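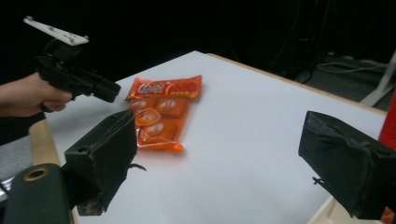
Getting started with the Skosus hand-held gripper kit

I've had the Skosus kit on my bench since January and I'm still very fond of it, so here's how I get going with a pair. You hold one in each hand, do the job yourself, and the recordings go off to teach a robot arm. Lovely idea!

First, charge both handles fully. The booklet says 8 hours (mine took less, but leave them overnight if you can).

Next, clear a table and put one thing on it. Start with something light in a crinkly wrapper, a pack of little cakes is perfect. Wrappers slide about and fold, so you'll learn quickly how gently you need to squeeze.

Now press record and come in slowly from the side. Close the fingers, lift, count to two, put it down. Do that 10 times before you try passing it from hand to hand – I rushed this bit and had to bin a whole evening's work.

Check your clips before packing up. Sevim Öztürkmen at Karaca, where I bought mine, told me the memory holds some 2000 short ones. I'm on 591.

My one grumble is the manual, which skips calibration completely. Ask Karaca for the extra sheet when you order.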